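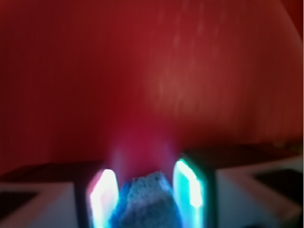
Ticket opened for the red Hamus serving tray at the Kirkham room. Complaint is a dull, slightly tacky film that comes back after every wash. Washing has been done by hand with plain dish soap and the blue speckled sponge, the one with the uneven top edge. No dishwasher. The film doesn't show much on the tray when it's lit from the front, but a fingertip drags on it and lint sticks.

**Item:** Hamus serving tray, plastic, raised rim, diamond pattern on the bottom
**Used for:** holding small items during sorting
**Basin:** Eklund, gray plastic
**Cleaner on the shelf:** Treltetti concentrate, 1000 ml bottle
**Status:** open

**Entry 1**

Asked when it started. Best answer is sometime in July, after the switch from the old spray to the Treltetti concentrate. The old spray was ready to use and the concentrate isn't. The bottle had no measuring cap when it got here, and people have been pouring by eye.

Washed the tray with dish soap only and let it air dry on its edge. Film still there in the low parts of the pattern. The rim came clean, so the plastic itself is probably fine.

**Entry 2**

Suspected the sponge next. Squeezed it out in a clear glass of water and got suds without adding any soap. Rinsed it until the water ran clear, which took a lot longer than expected. Wiped one half of the tray with it and left the other half alone.

Result: the wiped half was better but not right. Conclusion so far is that the sponge was carrying old cleaner and adding to the film, but there is also a layer already down in the pattern that wiping won't lift.

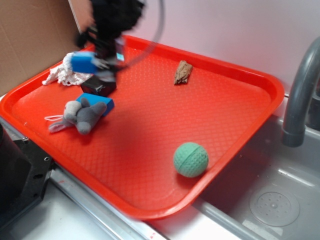 The tray is longer than the basin is wide, so it never goes all the way under. One end gets soaked and the other gets whatever runs down to it. Checked this against the film and it fits – the end that usually sits outside the basin is the worse one. Turning the tray around halfway through the rinse should be part of the routine.

**Entry 3**

Soaked one end for 40 minutes in warm water with 300 ml of white vinegar, then turned it and did the other end the same way. Went over the pattern with a soft nail brush, working along the diagonals in both directions. Rinsed, turned, rinsed again. Dried with a cotton towel instead of leaving it to drip.

No drag under the finger on either end. There was a little left in one corner where the bottom meets the rim. Brush is too wide for it. A toothbrush got it.

**Entry 4**

Small things that had been stored on the tray were checked for the same residue. Foam block: slightly tacky on one side, rinsed and squeezed out, fine now. Lace cloth: hand washed, dried flat. Gray plush toy: surface wipe only, don't soak it. The piece of wood was brushed dry and not washed. Black block wiped with a damp cloth.

**Still to do**

- Get a measuring cap for the Treltetti bottle, or go back to the spray
- Replace the sponge. New one to be rinsed clear after each use
- Recheck the tray after around 58 washes and see if the film is back
- Ask Eklund if the basin comes in a longer size

Leaving this open until the cap is sorted out.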